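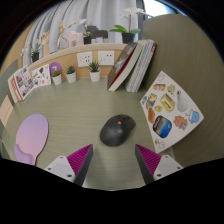
Shared bench notebook, Ultcombe workshop
July, started 7:40 pm
Present: me (Rhun), Ketsara until nine, Farah on and off

Gripper build, third evening on the fingers.

Where we left it: Farah wants the hand-held tool to be the thing we collect grasps with, so that the same fingers can go on the Lokitz arm later without changing anything at the tip. I still think "without changing anything" is carrying a lot of weight in that sentence. The arm doesn't have a wrist. You can't sneak up on an object at a funny angle with it the way you can by hand, and everyone who picks the tool up sneaks up at a funny angle, me included.

The magenta wedges are the second print. Ribs are the same as before, wall is thicker. The dark grey contact strips are on both inner faces now and the brackets are the light grey ones with the three-screw pattern. Ketsara likes the new print a lot. I like it a bit. The first set split along a rib and I haven't seen an argument for why this set won't, other than that it feels stiffer, and stiff was never the part I worried about.

Mouse as test object. My pick. It's low, rounded, wider at one end than the other, and it slides. If the pads are going to miss, they'll miss on that. Blocks and cans flatter any gripper and we've had enough of those in the log already.

Rules for tonight, agreed before starting so we can't argue after:
- mouse at an angle to the fingers, never square on
- straight approach, no scooping
- a hold means clear of the desk to a slow count of five
- whoever is holding the tool does not write the score

Notes as we went:

First batch, strips as fitted. Fine on the narrow end, poor on the palm end. The wedges bend around the curve the way they should, then the mouse rolls forward out of the strips. Ketsara called one of these a hold. It was a drop with good timing.

Moved the grip point forward, one finger width. Better. Also easier for a person to do than for the arm, see above.

Closed slowly. No difference I'd put my name to. Farah thinks there is one. We'd need a lot more tries than we have patience for.

Closed fast. Mouse left the tool and went across the desk. Stopped doing that.

Total for the evening, 37 tries. I'm not writing a percentage down. Last time we wrote one down, Lamai put it in the summary for the Gallardo people and it has been quoted back to me since by two people who weren't there. The tally is on the sheet inside the back cover, with the bad ones marked by cause as best we could judge.

Argument about the strips, for the record. Sunee's note from last week says the grip comes from the strip and the wedge is only there to bring the strip to the object. Farah says the opposite. I suggested running bare wedges against bare wedges with strips, same mouse, same angle, same person. We've been saying this since June. Strips are glued on, so it means printing another pair, and the printer has the Triltetti housing on it until morning.

Recording. Session is saved as 2117. Session 1472 should be thrown out: the left bracket had a loose screw through all of it and you can hear it ticking. I know it's one of the longer ones. It's still no good. Please don't put it back in the training set because the folder looks thin.

Fasteners. Left bracket checked again before we began, all tight. Checked again after, one of them took a quarter turn. So it does walk. Threadlock tomorrow, and if it still walks then the hole is oversize and we reprint the bracket. Ketsara's idea is a washer. I don't see what a washer does for a hole that's too big in plastic, but it costs nothing, so try it on one side only and compare.

Things I don't believe yet:

That the policy trained on this will care about anything except how we hold the tool. Every session so far comes from the same three people. Lamai picks things up with her left hand and we have nothing from her.

That 2 mm more travel is worth the new linkage. We never ran out of travel tonight. We ran out of friction.

That the arm will be ready by the end of the month. It was going to be ready by the end of last month.

Things I do believe: the pads line up properly now. The first pair met off center and this pair doesn't, checked against a strip of paper, pulled evenly on both sides. That was Ketsara's shim and it was the right call. I'd said it wouldn't matter.

To do
Print spare wedges, no strips (Farah, after the housing comes off)
Threadlock left bracket, washer on one screw only (Ketsara)
Get Lamai on the tool for a full session, no coaching
Ask Sunee which glue she used, the tin has no label
Me: write the scoring rules on a card and tape it to the tool case

Packed up 10:15 pm. Tool is in the case, fingers left on. Don't store it with the fingers closed, the strips take a set overnight and then we all spend half an hour wondering what changed.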